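Gutley open day, August 22, 2026. Notes from the morning visit to the Florkell robotics hall. Numbering the posts so replies can point at one.

1/
Two halves to the program: a hardware cell on the ground floor and a simulation room upstairs. Visitors were split by badge color. I had the hardware cell first, then the stairs. Timo Kuhlmann ran both and took questions throughout, which slowed the schedule and improved the visit.

2/
Hardware cell: one arm on a fixed pedestal, two-finger gripper, drawer unit bolted to a steel plate. Task was pull the drawer, hold, push it shut. Cycle time on the wall display was 20 seconds. Most of that is the approach. The pull itself is quick.

3/
Asked about the force limit on the pull. It is set per handle type and kept in a table, not learned. Knobs get a lower limit than bar handles. Kuhlmann would like to drop the table eventually. No date given.

4/
The drawer unit is from Strobel and has soft-close runners. These are a nuisance for the controller: resistance changes near the end of travel and the arm reads it as contact. Current fix is to let go early and let the runner finish. Crude, but I would do the same.

5/
Upstairs. The simulation room is a row of desks and a wall screen. The kitchen work is done here before any of it goes near the cell. They keep 700 kitchen layouts, built from a smaller set of parts -- cabinets, counters, appliances, floors -- recombined by script.

6/
Each layout gets 100 runs with the start pose of the base shifted a little every time. A layout that fails too often gets pulled and looked at by a person. Usual cause, per Kuhlmann: hinge axis a little off in the model, so the door binds partway through its swing.

7/
Refrigerator doors got the most screen time. A wide door forces the base to back up while the arm holds the handle, and the two motions have to agree. They plan base and arm together. The earlier version, dropped in February, moved one and then the other, and the grip slipped.

8/
Kitchen layout up on the wall screen during the door segment. Left fridge door open, freezer drawer below it, arm link and white gripper on the near side. Note the bar handles on the fridge and the round knobs on the cabinets: two rows of the table from post 3 in one room.
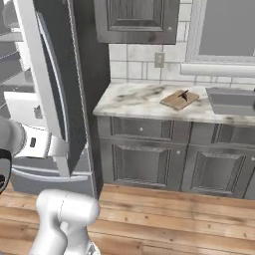

9/
Question from the back: why model a cutting board and a knife if the task is a door? Answer: the same layouts are reused for counter tasks, and stripping them per task makes more work than it saves. Rendering cost of small items is minor. Collision checking is where the time goes.

10/
On transfer to hardware: doors carry over fairly well, drawers less so, see the runners in post 4. The simulated drawer has constant friction. Someone from Cumomberg asked for the friction model to be published. Kuhlmann wrote it down and did not commit.

11/
Missing from the visit: any failure shown live. The cell ran clean while I stood there, and the failure clips upstairs were preselected. I would have liked the raw log for one layout, start to finish.

12/
Practical: the stairs are narrow, bags go in the lockers by the entrance, and the handout has the force table on the back page -- take one before going up. Corrections on post 6 welcome if you were in the later group and heard a different cause.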